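An afternoon at the Volach open day

Saturday, February 3, 2024 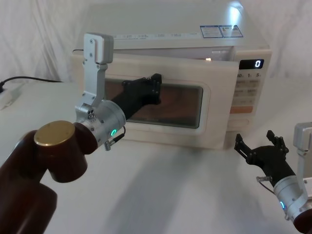

The microwave table, with the door a little way open.

I went to the open day at Volach this afternoon. I'd put my name down in the autumn and forgotten about it until Wyn Pugh rang to ask if I wanted a lift. We got there just after one and parked behind the tile warehouse.

Volach have the upstairs of the old Mollah building. There were four demonstrations running and you could walk between them as you liked. I spent most of my time at the microwave, partly because it had the only chairs.

The task sounds like nothing. Two arms, one microwave, open the door, put a bowl in, shut the door. Mebrat Zeleke was running the table and she talked us through it while the arms were going. The door is the hard bit. The fingers have to get hold of the edge, and then the whole arm has to swing round with the door as it opens. If it pulls straight back it either slips off or drags the oven along with it. She said they had recorded 829 goes at the door alone before they moved on to the bowl.

I watched 13 attempts, which I know because Wyn was keeping score on the back of his ticket. Nine worked. Two slipped off the door, one stopped dead for no reason I could see, and on the last one the bowl went over. It was an empty plastic bowl so no harm done. Mebrat set everything back by hand each time and wrote something in a notebook.

It is slow. I timed one at a minute and a half from start to finish. A boy near me asked why it didn't just go faster, and Mebrat said they could turn the speed up but it would miss more often. He seemed happy with that.

The other thing I wanted to know was whether they'd tried different microwaves. They have three, and it does worst on the one with a push button instead of a door you pull. Sherif Amrani is working on that and hopes to have it going by July.

Upstairs was busier than I expected. The man on the door said more than 400 people had booked. There was tea and a decent lemon cake. I had a quick look at the towel folding on the way out but the queue was three deep and I couldn't see much over Huw Ifans, who is six foot four and had got there first.

We were home by five. They're doing another one in the summer and I've asked to go on the list.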